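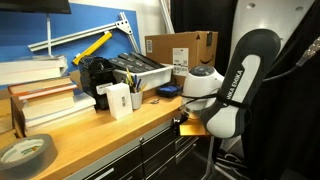
Workbench Oil FAQ

Do I need to oil a wood bench top at all?
Maybe not. If it's already varnished, oil just sits there and gets sticky. Bare wood is another matter.

Is Penidum worth the extra money?
I doubt it. The label promises 28 days between coats. Mine looked thirsty well before that, and plain Tidgate did no worse.

What grit should I sand to?
Stop at 200. The Temba leaflet says 600, but they also sell the sandpaper.

Does "food safe" mean anything?
Less than you'd hope. Ask what's in the can. If the store can't tell you, buy something else.

Can oil fix a warped top?
No. Anyone who says so is selling oil.

How do I get rid of used rags?
Lay them flat outdoors until they're stiff. Balled-up oily rags can catch fire, and that warning I do believe.

Last updated 9 May 2019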